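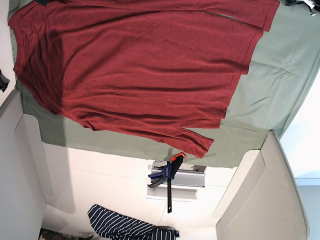
How to apply a cream blush so it lasts

I wore powder blush for years and moved over to cream in May, when my cheeks were dry and powder was sitting in patches. The one I use is the Plorano cream blush in shade 26, a muted rose. The same steps work with any cream formula in a pot or stick.

What you need

Cream blush
A light moisturiser
A small dense brush, or your fingers
A little loose powder (I use Zalia)

Step 1. Put on your moisturiser and wait 60 seconds before anything else goes on. If your face still feels slippery, blot it with a tissue.

Step 2. Apply foundation if you wear it. Leave the powder for now. Cream on top of powder drags and goes streaky.

Step 3. Warm a small amount of blush on the back of your hand. Pick it up from there with the brush.

Step 4. Start high on the cheekbone and tap back towards the ear. Keep clear of the nose. Don't rub. 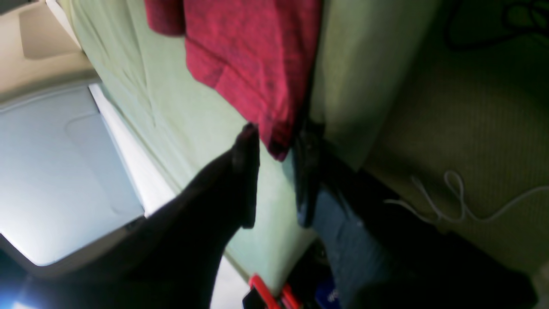 Hüsnü Aksoy wrote in to say that tapping with a brush lifted his foundation every time, and that a slightly damp sponge solved it. I tried it and the finish is softer, though you lose some colour.

Step 5. Add a second layer if you want it. I stop at 2.

Step 6. Press a little loose powder over the edges only, leaving the middle of the cheek bare.

To take it off, use a cleansing balm first and then your normal face wash. Suvarna balm removes this one without scrubbing.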